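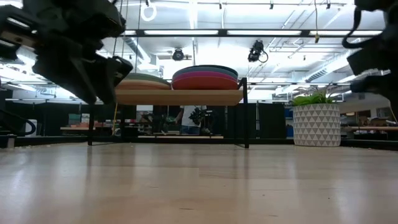 Answers to questions received by the Brenport Floor Finish Desk about water-based finish on solid and engineered wood floors. Product-specific limits are on the label of each can and take precedence over this page.

## Before coating

**How do I find out what finish is on the floor now?**

Pick a spot inside a closet. Put two drops of water on the boards and wait 15 minutes. If the wood darkens, the finish is worn through or the floor was oiled. If the drops stay beaded, wipe them up and rub the same spot with a rag dampened in mineral spirits. A yellow or gray residue on the rag indicates wax. Waxed floors can't be recoated with a water-based product until the wax is fully removed, and in most cases that means sanding to bare wood.

**Can I recoat without sanding to bare wood?**

Yes, if the existing film is intact and free of wax, silicone polish and oil soap. Abrade the whole surface with a 180-grit screen until the sheen is uniformly dull, vacuum, then tack with a damp microfiber pad. Scratches that catch a fingernail will still be there after recoating.

**Does engineered flooring count as wood for this purpose?**

It does. The wear layer is real wood and takes finish the same way. What differs is how many times it can be sanded. Measure the layer at a floor vent or a doorway before renting a drum sander. Printed laminate and vinyl plank are outside the scope of this page.

## Application

**How many coats?**

Three over bare wood, one or two over an abraded existing finish. Kitchens and entries get the extra coat.

**What are the room conditions?**

Air temperature between 60 and 80 °F, relative humidity between 40 and 60 percent. Turn off ceiling fans and close supply vents during application. Moving air skins the surface before the film has leveled and leaves lap marks. Open the vents again once the coat is dry to the touch.

**Why are there small bubbles in the first coat?**

Usually the can was shaken. Stir it slowly, with a flat stick, and let it stand before pouring. Bubbles that have already dried are removed when the coat is abraded. Foam that shows up only along the edges comes from the brush – load it less and don't wipe it against the rim.

**Satin or gloss?**

Protection is the same. Satin contains a flatting agent that settles to the bottom of the can, so it must be stirred again every 30 minutes during use. Gloss shows dust and scratches sooner under low-angle light. A common approach is gloss for the build coats and satin for the last.

## Drying and curing

**When can I walk on it?**

In socks, 6 hours after the final coat. In shoes, the next day.

**When can furniture go back?**

Light pieces after two days, on felt pads. Lift them, don't slide them. Pianos, full bookcases and anything on narrow metal legs should wait a week. Rubber and vinyl furniture feet can discolor the film permanently and should be replaced or capped.

**What about rugs?**

Leave them off for two weeks. A rug slows curing underneath, and the covered area may stay soft.

## Care

**What should I clean it with?**

A dry microfiber mop, and a pH-neutral cleaner when needed. Steam mops and vinegar solutions void the Jurnon contractor warranty.

**The finish is turning white near the patio door. Is it failing?**

Probably moisture trapped beneath the film. Find the source first. If the haze hasn't cleared after 5 days of dry conditions, that area needs to be sanded and recoated.

**Who do I contact about a warranty claim?**

Leonie Oberholzer handles residential claims; Tarmo Lapiņa handles schools and gyms. Include the batch number from the can lid and the name of the installer.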